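Home Posts Workshop notes About Contact

The wiper that said it was finished

6 min read

I've been asked twice now what happened with the board-cleaning arm at Hosthorpe, and both times I gave the short version, which made it sound like a software bug. I don't think it was one. So, the longer version.

The job was to get an arm to wipe a whiteboard. Zomden had sold the training rooms at Hosthorpe on the idea of an arm that could do small tidying jobs between sessions, and board wiping was first on the list because everyone thought it would be easy. The arm was a Poteo, the older one with the noisy wrist. The pad holder was made by Tokgöz to our drawing. My part was supposed to be testing the thing before it was left alone with anybody, and I had most of September to do it.

The claim in the sales notes was that it had done 146 wipes in a row without a failure. I asked what a failure was. There was a pause on the call, then Duygu Kocabaş, who had inherited the logging code and had no reason to defend it, said a failure was when the arm stopped before the end of its path.

Read that again slowly. If the arm got to the end of its path, the wipe counted. It didn't matter whether the pad was touching the board, or whether there was a pad.

I tried it without one on the first afternoon. It swept the air in front of the board very nicely, went back to its rest position and logged a success. I tried it with the pad on back to front. Success. I moved the stand back by the width of my hand and it did the same again, a good clean set of strokes at nothing much, and the little green tick came up on the tablet.

None of that is dangerous, and I was told so several times. Fine. But a machine that can't tell whether it is touching something is a machine I'd like to know more about before it's working near people, and the next bit is why.

The arm had a force limit. The drawing said it should press at 12 newtons or so and back off well before 80. Canan Tekin had set that limit herself and tested it with a gauge, and I believe her, because I saw her do the test again in front of me and it stopped where it should. What neither of us had thought hard enough about was that the limit only looked at the push straight into the board. Sideways drag wasn't in the sum at all.
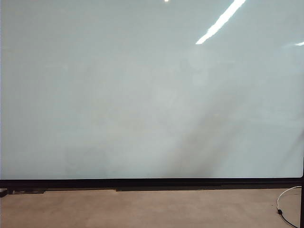
Most of the time the drag is tiny. A fresh pad slides over a glossy board with next to no effort. An old pad, full of ink, doesn't. It grabs a bit, lets go, grabs again. You can hear it if you stand close, a sort of low stutter. With a person doing the wiping you'd just ease off or swap cloths. The arm kept to its path, because its path was the only thing it was being marked on, and it passed the extra effort along to whatever would give.

What gave was the stand. On one of the late runs, some time after four, the whole board walked. It went sideways a little on each stroke, and then the far end swung out and came to rest against the table I'd been leaning on a minute earlier. I hit the stop. The log, when we looked, had the strokes before it all down as good and the last one as "ended by user". So on paper the only thing that went wrong that day was me.

I was cross about that for longer than I should have been.

There was some talk afterwards of locking the castors and calling it done. Zomden were keen on this. It's cheap, and it would have stopped that particular board from moving on that particular day. But if you fix the stand to the floor, the drag doesn't go away, it goes somewhere else: the pad holder, the wrist, or somebody's hand if they reach in to pick up a pen. I'd much prefer the board to move, if those are the choices.

Duygu went back through the logs that week. The arm did record current at each joint, it just never did anything with it. She plotted the shoulder joint over all the earlier runs and you could see it creeping up as the pad got older, run after run, for days. At the start of a new pad it sat under 43 per cent of its allowed load. By the end it was bouncing off the top. The information had been sitting there the whole time – in a file with a dull name that was deleted every fortnight to save space.

Here is what we changed, for anyone who has to do something similar.

The arm now checks it is touching the board before the first stroke, by pressing gently and waiting for a reading. If there's no reading it stops and says so. This took an afternoon to write and I am still annoyed that it wasn't there.

Sideways load has its own limit, much lower than I first guessed. Canan found it by dragging a worn pad by hand with a luggage scale, which is a method I recommend.

Pads are swapped on load, with no counting of wipes. The old plan said a pad would last 900 strokes. I don't know where that number came from and neither does anyone else I've asked. Some pads did better, and one with a lot of red ink on it was useless by lunchtime.

And "success" has been taken out of the log. It now says "path finished", which is all it ever meant. There was more arguing over this than over any of the rest. Somebody in the Zomden sales team said it would look worse on the monthly report. I said yes, it would.

What we haven't got is any way for it to know whether the board is clean. There was a plan to do that with a camera, comparing before and after, and I sat through a demo of it. It was fairly good at spotting thick black letters. It was hopeless with the grey haze you get from a tired pad, and it kept taking the ceiling lights for something it ought to rub at. I was told this would improve with more data. Maybe. I've heard that sentence on a lot of projects and I've stopped writing it down.

The part that bothers me most is that the first version would have passed. If I'd been ill that month, or if the pads had happened to be new, it would have gone into the rooms with its run of perfect wipes behind it. People would have trusted it, stood next to it, reached round it. I don't think anyone at Zomden was trying to hide anything. They had a number they liked and hadn't asked what was in it.

It's due another round of tests with the heavier pad holder, once Tokgöz send the new one. Canan wants to try it with the board tilted, as half the stands at Hosthorpe don't stand straight. I'll be bringing my own stop button, the one with the long lead.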